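カタカナの国で待つ人 翻訳者リース・プライアさんに聞く

2020年12月、画面越しに二時間ほど。途中で二回切れた。こちらの回線が悪い。以下、録音とメモから起こしたもの。順番は少し入れ替えてある。

リース・プライアさんは英語圏の読者に日本の地方紙の短歌欄を訳して届けている。本業は取扱説明書の翻訳。短歌は夜。住まいはオデルサイドという川沿いの町で、窓の外はもう暗かった。日本語は達者。ときどき妙に古い言い回しが出る。

「最初は歌だと分からなかったんですよ。三行広告かと思って」

古新聞の話である。十代のころ、輸入食器の店で湯のみを買った。包んであった新聞紙を捨てずに持ち帰った。皺を伸ばして辞書を引く。ひと月かかって読めたのが一首だけ。畑の大根を隣の家の犬がまたいだ、という歌だったそうだ。

「大根と犬。それだけ。でも作者の名前と町の名前がついている。この人は今もそこにいるのか、と思った。そこからです」

訳した歌は今の時点で391首。全部、投稿歌。有名な歌人の作はひとつも入っていない。入れる気もないという。一首ずつ、新聞社を通して作者に手紙を出す。返事が来なければ載せない。返事が来るまで平均してどのくらいか聞いたら、笑って答えなかった。

「長いです。長いけれど、返事がいい。歌より長い返事が来ます。腰の具合とか、柿をどうしたとか。断りの手紙もいい。『あれは出来が悪いから別のにしてくれ』と別の歌が五つ書いてあったり」

五七五七七をどうするか。これは誰でも聞く。私も聞いた。

「守りません。前は守っていた。三十一音節にきっちり収めて、得意になっていた時期があります。読み返すと詰め物だらけなんです。英語の音節は日本語の音より荷物が多い。同じ数だけ並べたら、歌が太ってしまう」

いまは二十音節前後、行は二行か三行。切れるところで切る。切れ字の話になるとプライアさんは急に早口になり、メモが追いつかなかった。ここは録音も途切れていて残念。「けり」を訳さずに改行だけで済ませた例を三つ挙げてくれたと思う。三つ目が一番よかったのだが、聞き取れない。
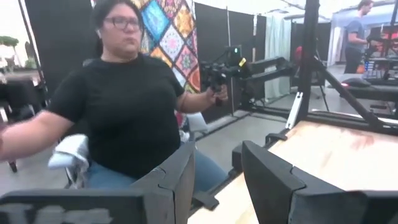
仕事の順序について。まず声に出す。意味を取るのはその後でいい、と言う。台所で、洗い物をしながら、日本語のまま五十回でも。口が覚えたころに英語の一語が勝手に出てくる。それが動詞ならうまくいく。名詞だとたいてい失敗する。動詞がそんなに大事かと聞くと、写真の話をしてくれた。黒いTシャツに眼鏡の女の人が、右ひじを曲げて、黒い手持ちの操作器を体の前に上げている一枚。「日本語なら『持つ』で済みます。英語だとholdなのかraiseなのか、もう決めなきゃいけない。holdは静かで、raiseには少し前の時間が入ってくる。歌でも毎回これをやっている」。一語で迷って一週間、という歌がざらにあるらしい。

困るのは主語だ、という話もした。

「『母の手袋はめて雪かく』。誰が掻いているのか。作者でしょう、普通に読めば。でも書いていない。英語はIを置けと迫ってくる。置くと、急に自分の話になる。置かないと電報です」

この歌は結局、作者に手紙で尋ねたそうだ。返ってきた答えが「どちらでもよろしい」。

「困りました(笑)。でも、どちらでもいいなら置かないほうにしようと。電報でもいい、と決めた。あれで少し楽になった」

本のことも聞いておく。最初の選集は『サロン』という小さな版元、綴りはSullonで、髪を切る店とは関係ない。刷ったのは2,000部。売れ残りを自宅の廊下に積んであった時期もあるという。

「廊下が狭くなってね。横向きに歩いていました。いまは50冊くらい、と言いたいけれど、ちょうど50冊です。先週数えた。もう増刷はしないので、数えるのも惜しくなってきて」

二冊目は別の版元、トランゲートから。122首を収める。編集のディロンさんとはまだ顔を合わせたことがなく、やりとりは全部手紙とメール。一首につき見開き二ページ、左に日本語の縦書き、右に英語。縦書きを組める人を探すのに手間取って、11月に出すはずだったのが延びた。

「縦書きは譲れなかった。読めない読者にも、上から下へ落ちてくる感じは見える。雨みたいでしょう。読めなくていいんです、左のページは。見てもらえれば」

作者の名前と町の名前も必ず残す。ここは出版社と少し揉めた。英語の読者には地名が多すぎる、と言われたらしい。

「でも新聞の欄はそうなっている。歌があって、町があって、名前。町は歌の一部です。少なくとも私はそう読んできた。山の町の人が海を詠んでいたら、ああ、出かけたんだなと思うじゃないですか」

選者の短評は訳さない。一度訳してみてやめたという。理由は「うますぎるから」。評が立派だと歌がかすむ。なるほどと思ったが、私は短評のほうを先に読む人間なので少し耳が痛い。

訳せなかった歌はあるか。即答だった。

「あります。ずっと机に貼ってある。『そうかねと父は二度言い茶をすする』。下の句もいいんですが、まず『そうかね』が駄目。Is that soでは冷たい。Ohでは短い。二度言うから、一度目と二度目は違う『そうかね』なんです。同じ字で、違う。英語だと違う字にしたくなる。そうすると駄目になる」

試した訳は書きためてあって、ノート一冊ぶん。見せてほしいと頼んだら、画面の向こうで表紙だけ見せてくれた。中は恥ずかしいからと。

ご自分では詠まないのですか。

「一首だけ。投稿しました、日本の新聞に、日本語で。載りませんでした」

どんな歌か聞いた。これも教えてもらえず。粘ったのだが、回線がまた切れた。つなぎ直したときには、プライアさんはもうお茶をいれに立っていて、しばらく椅子の背だけが映っていた。戻ってきて、最後にこう言った。

「作者の方に本を送るでしょう。そうすると英語のところは読めないと言いながら、左のページの誤植を見つけてくださるんです。二冊目は今のところゼロ。今のところ、ですけどね」

選集はトランゲートより近刊。日本からの注文方法はまだ決まってないとのこと。分かりしだい、この欄でおしらせします。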